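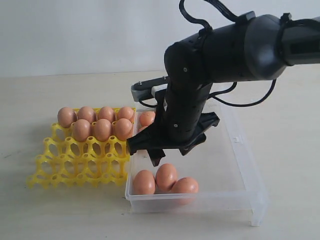 Kanard wrote back before I'd even unpacked, wanting to know if an egg fair is worth the drive when you don't keep hens. Yes! Go! I don't keep hens either, I just eat a lot of eggs and like looking at the stuff people put them in, and the Dralmont egg and packing open day had two halls of exactly that.

I paid 20 dollars at the gate (parking was extra, grr) and went straight to the Mestero hall, where all the trays and boxes are. I'm a cardboard person at home, so I came in a bit snobby about plastic. But the bright yellow trays won me over — brown eggs look gorgeous in them, and you can spot a gap from across the kitchen. The clear boxes I'm less sure about. They're nice and shallow, you see what you have without lifting anything, but eggs lying loose in a box make me nervous. Mine would be rolling into each other by the first corner on the way home.

The man at the Bouzid stand let me have a go at filling trays, pointy end down, and told me their little farm packs 1,155 eggs on a normal morning and 2,100 in the week before a holiday. By hand! I did one tray and my neck hurt. He also said to wipe a plastic tray with warm soapy water and let it dry all the way before eggs go back in, and I have been rinsing mine and shoving it straight in the fridge for years, so, oops.

Lunch was a fried egg roll from the tent out back, with too much pepper and a very good pickle. The line took 40 minutes. Eat early if you go.

The second hall was feed and fencing and I'll admit I walked through it pretty fast, though there was a nice smell of straw and somebody was giving away pencils. I went back to Mestero for a yellow tray and they'd sold out — so I have a flyer and an order form, and the next open day is in July. Bring cash, the card reader at the gate was down when I left, and park on the left side of the field where it's less muddy.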